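Sourdough, week seven

I finally got a loaf I'm proud of! Seven weeks of feeding a jar of flour and water, and on Sunday the thing came out of the oven tall and crackling, with a crust that sang on the counter for a good two minutes (if you bake, you know that sound, and if you don't, please start).

The big change was patience. I'd been shaping the dough by the clock, and my kitchen is cold, so it was never ready when the recipe said it would be. This time I let it sit until it jiggled, then gave it a whole night in the fridge.

I also switched to a stone-ground flour from a little mill in Hendham. It drinks more water than I'm used to and smells like a hayfield. I love it. 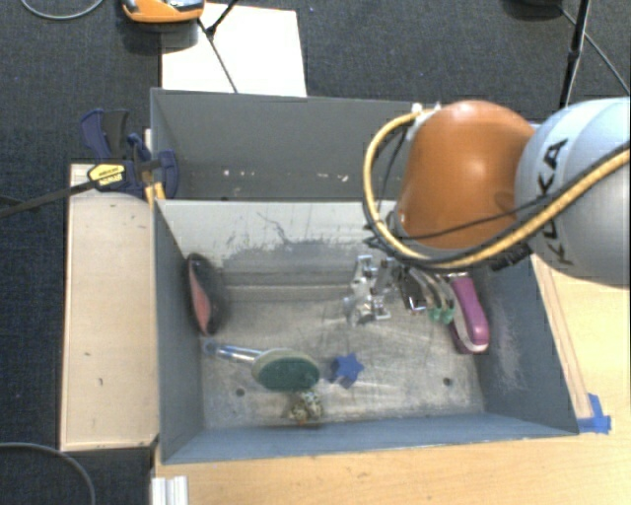
What I'm baking next

Rye! Darnell Castellanos, my neighbor, handed me his grandmother's recipe over the fence, written on the back of a seed packet, and it calls for caraway and a spoonful of black molasses. It makes 2 loaves, so one goes straight back to him.

After that I want to try bagels before the end of May. I've never boiled dough in my life and I can't wait. If you have a favorite bagel recipe, leave it in the comments, especially if it uses up extra starter, as my jar is getting out of hand again.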